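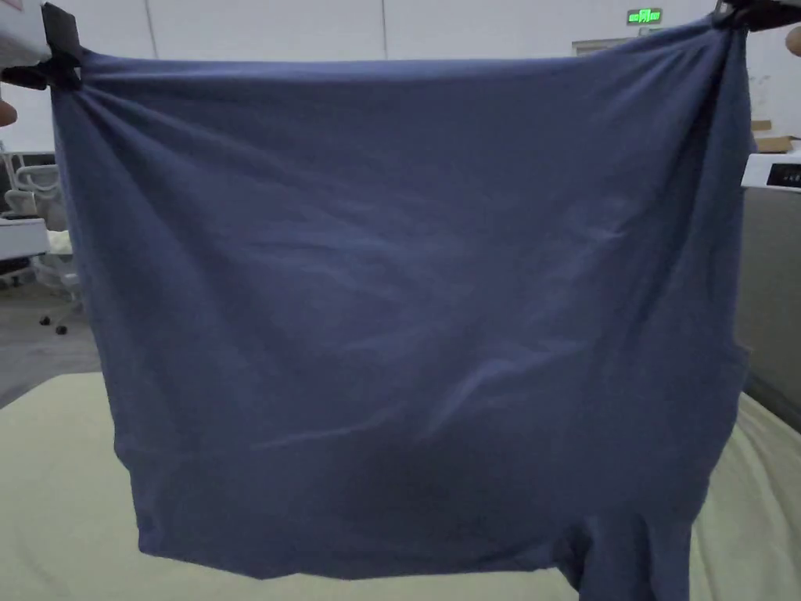

Prirley Knit Boxer Short, Slate Blue
Item 362

General
Pull-on boxer short in a soft, matte knit. Dusty blue with a slight violet cast. The color reads grayer under warm lamps and bluer in daylight — order a swatch if you are matching the Prirley undershirt. Relaxed cut through the seat and leg, with a hem band at each leg opening.

Fabric
Mid-weight jersey, cotton with elastane. The knit recovers across the width after stretching; lengthwise give is limited. Creases from packing are normal and drop out after the first wash.

Sizing
Five sizes, S to XXL. Measure at the natural waist with the tape flat. Between two sizes, take the larger for sleepwear and the smaller for wear under trousers. The Gredora cut runs shorter in the leg and does not share this size chart.

Care
Machine wash cold, inside out, with like colors.
Tumble dry low or line dry.
Do not bleach.
Iron on low if needed; keep the iron off the waistband.

Folding for drawer or return
Hold the short by both ends of the waistband and pull it level. Lower it onto a flat surface, smooth from the waist toward the hem, and fold one leg over the other. Fold up in thirds.

Ordering
Sold singly or in packs of 2. Pack contents are one color, one size. Returns go to the Fondham warehouse, unworn, with the slip enclosed. Trade inquiries: Damir Papadopoulos, Fondham office.

Page revised August 21, 2005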